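Villanueva Come Back From Two Down To Lift The Tamumwood Cup

If you left the ground at halftime to beat the traffic, you have our sympathy, and you may want to stay off the phone for a while. Villanueva beat Widar 3-2 in the Tamumwood Cup final, scoring all three of their goals in the second half, in front of a noisy crowd of 1,865.

Widar were the better side early on and had two goals before most people had finished their coffee, the second a lovely curling free kick from well outside the box.
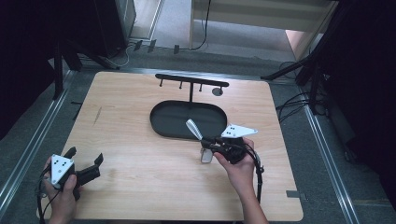

After the break it was a different game altogether. Villanueva pushed their fullbacks higher, won corner after corner, and pulled one back with a header at the near post. The equalizer came from the penalty spot, and the winner, scrambled in with 8 minutes left, set off the kind of singing that could be heard clear across the parking lot (and went on long after the medals were handed out!).

Villanueva now go on to the regional round in May, where they will travel to Prurkik for a single match, with extra time if needed.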